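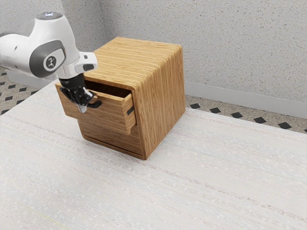 Fig. 1. A small wooden cabinet, drawers facing left.

Notes for Unit 4: Wood Moves

Okay, so last time I left you with Rigoberto Ocampo's question: why does a drawer that slides fine in February jam in August? Short answer, wood drinks. It takes up water from the air and swells, then gives it back and shrinks, and it keeps doing that long after the tree is gone.

The part people forget is that it doesn't swell the same amount in every direction. Along the grain, hardly at all. Across the grain, plenty! So a wide board gets wider and narrower through the year while its length stays pretty much put. Write that down, because the rest of the unit hangs on it.

I spent 18 years in a repair shop in Grindon before I came here, and I'd guess half my summer work was stuck drawers. People sand them in the humid months (please don't), and then by winter the thing rattles around like a loose tooth. Wait for dry weather, rub some wax on the runners, and see how it goes.

A drawer is really just a box with no lid: a bottom, a front, a back and two sides. If the bottom is a solid board, leave it room to move. Glue it tight on all four edges and something has to give — usually the bottom splits, sometimes a corner joint opens up.
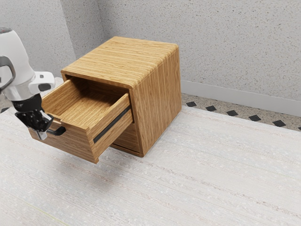 Reading the grain before you cut

Find the lines first, then ask which way the board will grow. On a tabletop with the lines running left to right, the change you care about is front to back. Aurelio Cuesta has a stack of offcuts from the Lamitz job by the back bench, so grab one and mark an arrow on it in pencil.

For next time: read the Tarigan chapter, pages 27 to 40, and bring a ruler. We'll measure your offcuts at the start of class and again after the break, once they've sat in the damp box.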